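Ticket 343: Upper rack, items not cleaned / rack drops on right side
Product: Flomon built-in dishwasher
Opened by: Ruxandra Rusu
Handled by: Lucian Hodoroagă, Wirkum appliance support
Status: Open, waiting on customer

Problem as reported
Cups and small bowls come out of the upper rack with grit on the inside. Lower rack is fine. Started in September after the rack was taken out to clean the door seal. Customer also says the rack catches when pushed in and sits lower on the right. Normal program, 72 minutes, tablets from the same box as before. No error code on the display.

Entry 1, Hodoroagă
Asked customer to check the filter and the salt level. Filter removed and rinsed, some food residue, nothing large. Salt was low and has been filled. Ran the normal program again with the usual load. No change in the upper rack. Lower rack still clean.

Entry 2, Rusu
I took the upper spray arm off and held it under the tap. Water came out of all the holes except two near the tip. Cleared those with a toothpick. Put it back and it spins freely by hand. Next load was a bit better but the cups at the back still had coffee grounds in them.

Entry 3, Hodoroagă
Grounds left in the back cups with a working spray arm usually means low water supply to the arm. On this model the feed tube at the rear has to meet the docking port when the rack is fully in. If the rack is low on one side the tube misses the port by a few millimeters and most of the water runs down the back wall. Asked customer to check both height adjusters. Each has three positions and both sides have to be in the same one.

Entry 4, Rusu
Left was in the top position, right was in the middle. Moved the right one up and heard one click. Rack now looks level when empty. Pushed it in and it still catches at the end, so I have to lift it slightly to get it home.

Entry 5, Hodoroagă
Catching at the end of travel points to the rail stop or a worn roller. Part for the right roller is Oprea kit 258, which includes the clip. Do not order yet. Run one load first with the rack level and tell me what the back row looks like.

Entry 6, Rusu
Ran it overnight. Back row is clean, including the tall cup that was the worst. One small bowl at the front right still had dried oatmeal on it, but it had been lying against its neighbor. The catch is still there. I timed it with the door closed and can hear water hitting the door about 11 seconds after the pump starts.

Entry 7, Hodoroagă
Water on the door is normal for the lower arm. Feed tube is docking correctly now, so the cleaning fault can be closed once a second load confirms it. The catch stays open. Bilelura manual, section on rack removal, shows the rail stops folded outward before the rack goes back in. Check that the right one is folded fully closed.
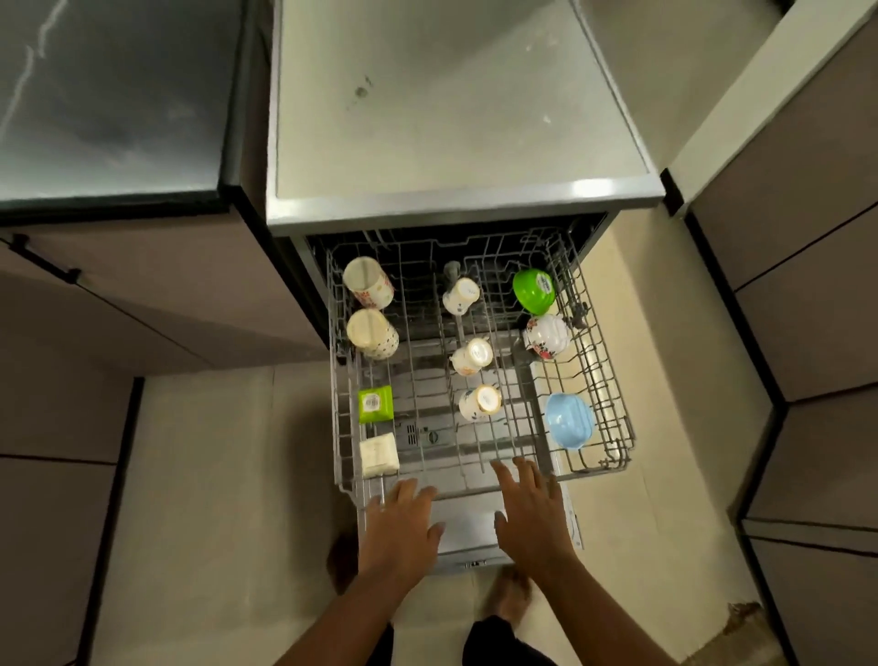 Loading instructions for the confirmation run. Use the normal program and the same tablet as before so the result can be compared. Set the cups with the open end down, including any that tip over easily; the cream cup with the red floral print is on its side with its base up and should be stood properly against the tines. Leave a gap between the bowls on the right. Take the lime-green square package and the white packet at the front left off the rack before starting. Pull the rack out and push it back with both hands on the front wires, and note whether the catch is felt on one side or both. Report the back row and the front right corner separately. If the catch remains with the rail stop closed, I will release the roller kit.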